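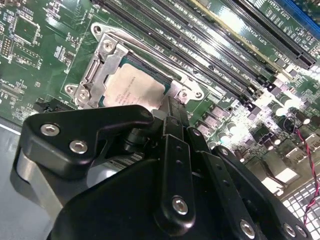 添付1：ソケット周辺。固定レバーを掛けた状態

件名：Re: [hozen-ml 330] 緑基板のCPUソケット、開閉手順とグリスの件

Gallagherです。

基板の件、返信が遅れました。引用に沿って書きます。

> [hozen-ml 330] 2018年12月22日
> Sernidby分室のSutanto系の保守を引き継いだ者です。棚に残っていた
> 予備基板を1月の入れ替えで使う予定ですが、いくつか確認させてください。
>
> 1) CPUを載せたまま保管してよいか。それとも外して別保管か。
> 2) ロードプレート側の六角のネジは増し締めが必要か。
> 3) メモリは2枚しか手元にないが、どのスロットに挿すか。基板の印字が
> CH1とCH2の繰り返しになっていて、どちらが先か分からない。
> 4) 拡張カードはSLOT1とSLOT2のどちらでもよいか。
>
> 台帳では管理番号1829となっています。前任者のメモには「レバー注意」
> としか書かれておらず、意味が取れませんでした。

1) について
載せたままで構いません。LGA系のソケットは、CPUが載っていない状態で接点を曲げる事故のほうがはるかに多いです。外して保管する場合は必ずソケットカバーを付けてください。カバーの在庫は151番の引き出しにあります。CPUを載せて保管する場合も、レバーは添付1のようにブラケットに掛けておきます。半掛けのまま袋に入れると、レバーが袋の内側に引っかかり、取り出すときに跳ねます。前任者の「レバー注意」はおそらくこのことです。

開けるときの手順は次のとおりです。

・レバーの先端を軽く押し下げ、外側へ逃がしてからフックを外す
・指を離さずに、ゆっくり起こす
・ロードプレートはレバーが起ききってから持ち上げる
・CPUは基板側の縁に触れず、左右の切り欠きの位置で持ち、真上に抜く

閉めるときは逆順ですが、レバーを倒すときにかなりの反力があります。途中で軽くなった場合はプレートの先端が正しく入っていないので、そこで止めて開け直してください。

2) について
増し締めは不要です。ヒンジ側の銀色の六角頭のネジは組立時に締めたもので、通常の保守では触りません。緩んでいるように見える場合は、先にプレートのがたつきを確認してください。がたつきがなければそのままにします。むやみに締めると片側だけ荷重が上がり、メモリの片チャネルが認識されないという分かりにくい症状になります。Namwoodの現場で一度これをやり、メモリを疑って半日使いました。

3) について
CH1側に1枚、CH2側に1枚です。同じチャネルに2枚並べても起動はしますが、デュアルチャネルになりません。同じチャネルの中でどちらを先に使うかは基板の設計によるので、印字の並びだけで決めず、配線図の版を確認してください。写しは共有の「Ellutero」フォルダに入れてあります。挿すときは両端のラッチの状態を見て、片側ずつではなく両端を均等に押します。基板の下に何も敷かずに押すとたわみます。ソケットのすぐ横にチョークコイルが並んでいるので、たわみの影響を受けるのはその半田付け部です。必ずスペーサを立てた台で作業してください。

4) について
1枚だけならSLOT1を使ってください。設定ファイルがSLOT1のバス番号を前提に書かれているためです。SLOT2に挿す場合は起動後に番号を読み直し、設定を書き換える必要があります。どちらも白い印字でPCIeと入っているので、カードを当てる前に番号のほうを読んでください。メモリスロットと平行に並んでいて色も同じ黒なので、暗い棚の前で作業すると見間違えます。

質問にはありませんでしたが、グリスについて補足します。ヒートスプレッダの上面は、刻印が読める状態まで拭いてから写真を残し、台帳に型番を転記してください。古いグリスの上に塗り足すのは禁止です。拭き取りは無水アルコールと不織布で、中央に向かって拭きます。外から内へ、です。逆にすると縁からソケット側へ落ちます。塗布は中央に一点、ヒートシンクの荷重で広げます。ヘラで伸ばす必要はありません。

コンデンサは通電前に上面を見てください。膨らみや液漏れの跡があれば使用を中止し、台帳の状態欄を「保留」にします。照明を真上から当てると上面の反射で膨らみを見落とすので、斜めから当てて角度を変えながら見ます。

入れ替え当日の通電試験は、最小構成（CPU、メモリ1枚、電源のみ）で始めてください。38分の連続メモリ試験を通してから2枚目を追加し、同じ試験をもう一度行います。拡張カードはその後です。試験記録の書式は以前と同じですが、室温の欄が増えています。

台帳1829の行に旧ソケットカバーの部品番号が残っているのを見つけたので、こちらで直しておきます。配線図の版が合わない場合は、基板裏面の版数を書いて再度投稿してください。

Orla Gallagher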